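The pencil case years

Mirjam Vanhove has spent 14 years learning what school supply lists do to people
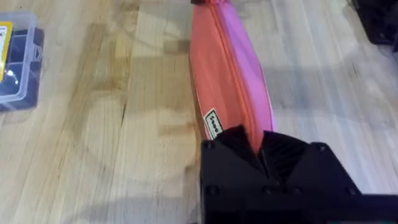

A zippered pouch in coral and pink-violet.

Mirjam Vanhove keeps the office at Standcombe Primary, and every May she starts typing up next year's supply lists. By then she has already had the first phone call about them.

"It's always the glue sticks," she says. "People will pay for a school trip to the coast without a murmur, but ask them for a fifth glue stick and they want to see the reasoning."

The reasoning, when I ask for it, is that children leave the lids off. She has tried a lid campaign. There were posters. The lids stayed wherever it is that lids go.

When Vanhove took over the lists they ran to three pages and had been photocopied so often that "ruler" read as "rule". One teacher wanted coloured pencils in a tin, another wanted them in anything but a tin – "the noise, when one goes off the desk, you'd think a tray had come down in a restaurant" – and a family with a child in each class was expected to keep track. She cut the lot to a single page, and for her trouble received a letter from a grandfather asking what had happened to the protractor.

"The protractor was for the older grades. It was always for the older grades. He'd been buying one every year since kindergarten."

Did he have a favourite?

"He had a drawer."

Her own school days were simpler, or she remembers them that way. She had one grey case with a broken zipper and a pen that leaked on everything she owned, including a cousin's communion dress. She doesn't hold with nostalgia about it. "It was a terrible pen. Kids now have better pens. They lose them faster, that's all."

Losing things is her other department. The lost property cupboard stands behind her desk, and at the end of last term it gave up 50 pencils, a recorder, one very good winter boot and a lunch container she declined to open. Labels help less than you'd think. Parents label the coat, the bag and the bottle in September, full of purpose, and by the second pair of mittens they've given up and are relying on God.

Nathalie Verstraete, who teaches the five-year-olds across the hall, puts her head in while we're talking to ask if there is any tape. There isn't. Vanhove gives her the roll from her own drawer and watches it leave.

"I won't see that again," she says.

The question of cost is the one she takes seriously. Two years ago she began a swap table outside the office, where families leave what they've outgrown and take what they need without signing for it. She was told people would be greedy. Mostly they've been embarrassed, so she moved the table around the corner, out of sight of the front doors, and it empties nicely before the bell.

I ask whether next year's list is finished. She turns the page over so I can't read it.

"Four glue sticks," she says. "Don't print that until I've told the teachers."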